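Teaching grippers with a hairbrush and a squishy cup

21 Jul 2024

I spent a whole morning watching someone move a hairbrush across a white table, and I'd happily go back and do it again. The table belongs to Nevix, a small manipulation research group that works out of the Stivmont building, and they've got a new result out on a method they call Fistska. (I asked what it stands for. It doesn't stand for anything, they just liked the sound.)

The idea is pretty easy to follow, even for me. You want a robot arm to learn household jobs, so you need lots of demonstrations. The usual way is to drive the arm by remote control, and that's slow and makes everybody cranky. With Fistska a person holds the grippers in their own hands, one left and one right, and just does the job. What the grippers see and how they move gets recorded, and the robot learns from that later on.

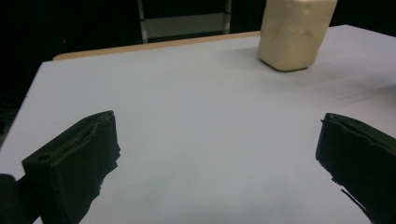
The view from one of the hand-held grippers, fingers wide open.

Plenty of labs already work with hand-held grippers, so what's new? Latifa El Ouafi, who leads the project, told me it's all about the moment right before contact. Her group noticed that most of their failed grasps were already going wrong while the fingers were still out in open space, lined up a little badly. So they changed the training to give extra weight to that last bit of the approach. They call this part Ragab, and no, I didn't get an explanation for that name either!

They collected 1000 demonstrations for the study, using 2 operators. Then they trained 2 versions of the same model, one with Ragab and one without, and let a real arm try each of them on objects it hadn't practiced with. The Ragab version dropped its failed grasps by 30 percent. I'm told that's a big jump for a change that needs no new hardware at all, and you could tell from the way people kept bringing it up over coffee.
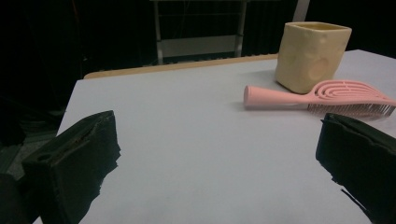
Soft things and oddly shaped things are where the older version struggled most, El Ouafi says. A stiff box forgives you if you come in crooked. Something that gives under the fingers can fold or roll away, and then the arm is chasing it all over the place. A brush is annoying in its own way, with a narrow handle at one end and a wide head at the other, so where you grab it changes everything that happens next. I'd never thought so hard about picking up a brush in my life.

I got a turn with the grippers too, and wow, I was bad at it. Your hands want to feel the thing they're holding and they can't, so you start staring at the fingertips and leaning in closer and closer. The people who do this every day are so smooth that you forget there's a gripper involved.
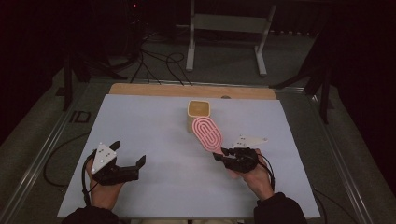

Two hands make it harder, by the way, and the 30 percent figure is for one-handed grasps only. El Ouafi was very clear with me about that. The group began recording two-handed tasks in May and the early runs are mixed. One arm tends to get to its spot and then wait around for the other, which looks very polite but doesn't get much done. She thinks the same weighting trick could help there if both approaches are scored together, and that's what they're testing now.

The write-up is on the Nevix project page, along with the training code. The demonstrations themselves will follow once the group has finished cleaning up the labels. I've asked to come back when the two-handed numbers are in, and I've been promised another try with the grippers.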